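Kinsella bench vise, 6-inch: review after a summer of use

I bought the Kinsella to replace an old vise with a stripped screw. It has been bolted to my bench since June, and most of what goes into it is pipe, mower blades and chair legs.

Setup took one evening. The base has slots for four bolts, none of which come in the box. The screw arrived packed in thick grease and I wiped off most of it before the first use. The handle is a little short for my taste -- I slid a piece of pipe over it once and would not make a habit of that.

The jaws close evenly and the slide has very little play. The jaw faces come off with 2 screws each. I run one smooth face and one toothed face for most jobs, and swap in a pair of wood pads for anything painted.
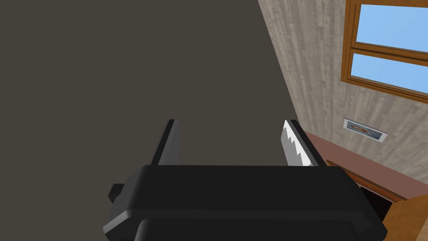 One plain side, one with silver teeth along the inner edge.

The teeth will mark aluminum and brass. Fotini Alexiou, who lent me her Setard to compare, uses scraps of leather over hers and that works fine. The Setard has a smoother screw but costs $72 more, and its swivel base slipped on me twice under a hacksaw.

Paint on the Kinsella is thin and has chipped around the anvil. By September there was light rust on the handle, which came off with oil.

Rating: 7 out of 10. Good for a home shop. Buy your own bolts.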